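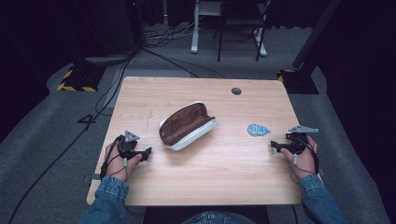 Will felt glides stay on table legs that get dragged around every day?

Stick-on pads usually don't last under that kind of use, but a nail-on or screw-in glide will, and the Bralholm 894 is a screw-in glide made for tables that move.

Search products, parts and guides Go
Print this page
E-mail to a friend

Bralholm 894 Screw-In Felt Glide, pack of 20

We love this little thing! It is a round foot for table and chair legs, a thick disk of pressed wool felt set in a nylon cup, with a steel screw up through the middle. You put it in once, and after that you can shove a table across a hardwood floor with your hip and hear next to nothing.

Most people who come to us about glides have already been through two or three packs of the adhesive kind. Those are fine under a lamp table. Under a kitchen table or a homework table, where somebody is always pulling it out to reach a dropped pencil, the glue creeps sideways, picks up dog hair and lets go. The 894 has no glue anywhere. The felt is clamped by its cup all the way around, so a sideways push goes into the screw and the leg, where it belongs.

Mylene Samonte, who looks after our returns desk, put a set under her own dining table last December and still hasn't had to tighten one. She has three boys and a tile floor with deep grout lines, so that's a pretty good workout.

What you get

Pack of 20 glides with screws
Felt: pressed wool, gray
Cup: nylon, black
Felt diameter: 25 mm
Screw: steel, Phillips head, recessed well below the felt
For: solid wood legs, or metal legs with a wood plug

The 43 mm size, sold separately, is the one for heavy workbenches and wide farmhouse legs. If your leg is narrower than the felt, go down a size and don't try to trim the cup.

Putting them on

Turn the table upside down on a blanket - get a second person for this, even with a small table. Pull off any old pads and scrape the glue away. Mark the center of each leg and drill a pilot hole a bit thinner than the screw. Turn the screw in by hand until the cup sits flat, then stop. A power driver will happily strip the hole before you can let go of the trigger. Four legs take me 10 minutes, and most of that is hunting for the blanket.

If the table rocks once it's back on its feet, check the floor first by turning the table a quarter turn. If the rock stays with the same leg, slip a thin cardboard washer under that cup.

Which floors?

Hardwood, laminate, cork, vinyl and smooth tile all suit felt. On carpet you'll want the Grorov plastic glide, which slides over the pile where felt would drag. Felt is also a poor choice for a covered porch, where it soaks up rain and stays soggy.

Sand and grit will work into any felt sooner or later. Run the vacuum brush over the bottoms now and then, and rough them up with an old toothbrush if they've gone shiny.

From customers

"Put these on the craft table in our library. The downstairs reading group noticed before I told them." - Rosalinda Estrella

"Great glide, but please print the pilot hole size on the bag. I had to guess." - Precious Cabanatuan

(Good point, Precious. We've passed it on to Bralholm.)

Goes well with: Mokano leg plugs for metal tube, Dizon furniture wax

We use cookies to remember your cart and recently viewed items. Accept Settings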